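Bedroom floor, second pass

September 2, 2022

The bedroom in the Flellden apartment has a glossy plank floor, and glossy planks show everything. I sweep along the boards first, then run a barely damp microfiber pad the same way. Going across the grain leaves streaks that show up as soon as the curtains are open.

The wastebasket gets emptied before any of this. It is white, wide at the top and narrow at the base, and I keep it without a liner. A light bin on a light floor is easy to check for dust at the foot.

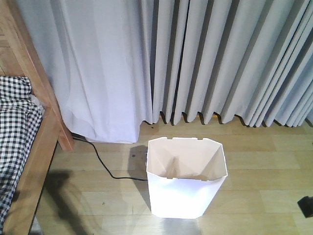
Cables are the slow part. Lift, sweep under, put back. I tried adhesive clips from Hanimbridge in December and two of them let go within a week, so the cable stays loose for now. The checked bedding gets shaken out before the floor is swept, never after.

Tabletops come next. The beige one has a gloss finish and the same streaking problem. One cloth with water, one dry, long strokes toward the light. The seam by the panel collects lint - a folded corner of the dry cloth clears it.

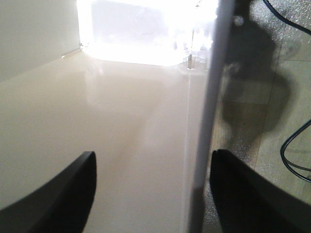

Does a glossy tabletop need polish? Plain water and a dry cloth are enough, and polish left a film on mine that took 51 minutes to remove.

Next is the closet, which still has the Drundstead boxes in it.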